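Hetley Bench Cell for Desktop Teardown
Model 6, right-hand operator layout
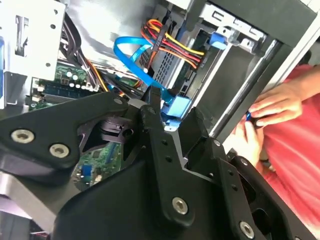 The Hetley cell puts one arm and one technician at the same open case. The arm takes the reaching and holding inside the chassis. Cable release, small connectors and anything with a latch stay with the technician, who sets the pace from a foot pedal.

At the Flakbridge refurbishing site, 2,777 desktops have gone through the cell. Technicians there now rotate every 69 minutes, and two former strippers have moved to inspection and cell setup. Shift lead Washington Coutinho schedules 15 minutes for tool checks at 6 a.m. — before the first case is loaded.

Supplied with: arm, gripper, wrist camera, pedal, bench plate
Operator training: 6 hours, on site
Controller: Zinchenko, wall or under-bench mount
Spare finger links: order from Wulusberg parts desk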